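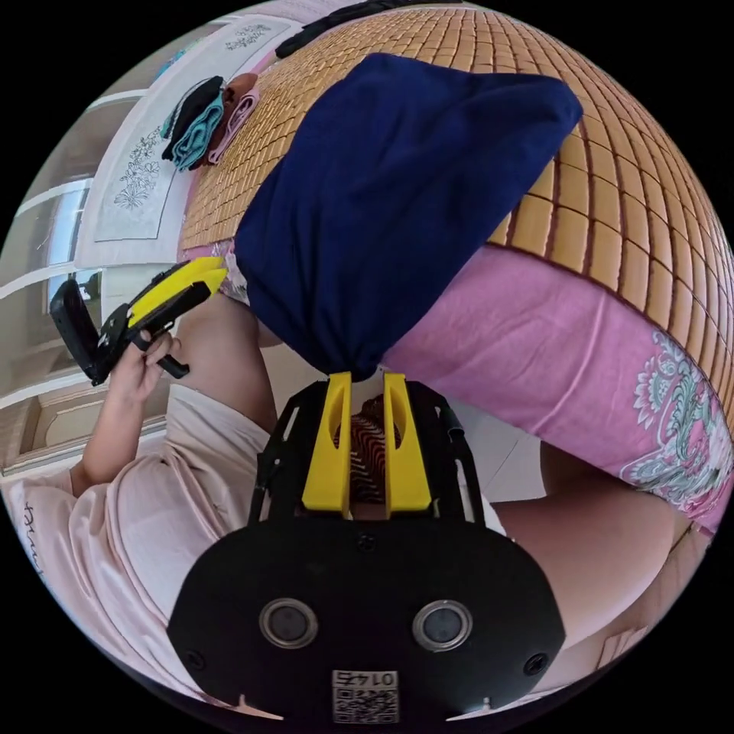
The Cool Side of the Bed

Before I moved to Marsden, I knew bamboo mats only from the floor of my aunt's balcony. In my new building I saw them on beds. The small tan tiles lie over the sheet, and in the hot months people sleep directly on them. I bought one in my first September, when the nights were still heavy, and I have used it for 5 summers now.

A mat changes how you make a bed. A cotton sheet forgives you, but tiles do not. If the sheet under them has a fold, you will feel it at three in the morning. So I pull the sheet flat first, a pink one with flowers at the lower end, and let it hang over the side. Then I unroll the mat from the wall outward.

The covers are the slow part. A large navy cover is a heavy and stubborn thing, and it likes to slide away over the smooth tiles. I take it by one bottom corner, shake it, and fold toward the wall. Folded towels and cloths wait in a little pile near the head of the bed -- dark colors together, pink beside them -- until I carry them to the closet.

In the Tretico shop on my street a mat for a double bed costs 200, and the seller will try to give you the 12 millimeter tiles. Take the thinner ones. Bendamov makes a softer mat with cloth edges, but mine from Flatlow has lived longer than two of theirs at my neighbor's.

For cleaning, use a damp cloth and no soap. Dry the mat in shade, because strong sun makes the tiles crack. Mine takes 11 minutes to wipe on both sides, and then it goes back on the bed.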